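The Drawer in the Hallway

When I moved to Gorkach, my apartment had one drawer that did not close. The former tenant left in it keys, string, candles and 11 batteries of different sizes. I kept it all for two winters. Every home on our street has such a drawer, and people speak of it with some shame.

In the town of Duvero, a small repair shop asks its customers to bring the whole drawer with them. They sit at a long table and sort. Most of the keys open nothing anymore, but the owners hold them for a long time before they decide.

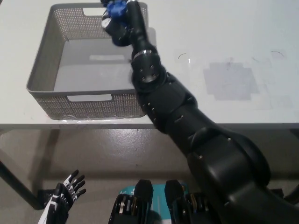 A gray plastic basket with a handle cutout at each end, on a white tabletop.

My neighbor sorted hers in December, over one evening, with the radio on. She found a door key from the house she sold in 2000 and put it back. I threw away my batteries at the collection point and kept the string. The drawer still does not close.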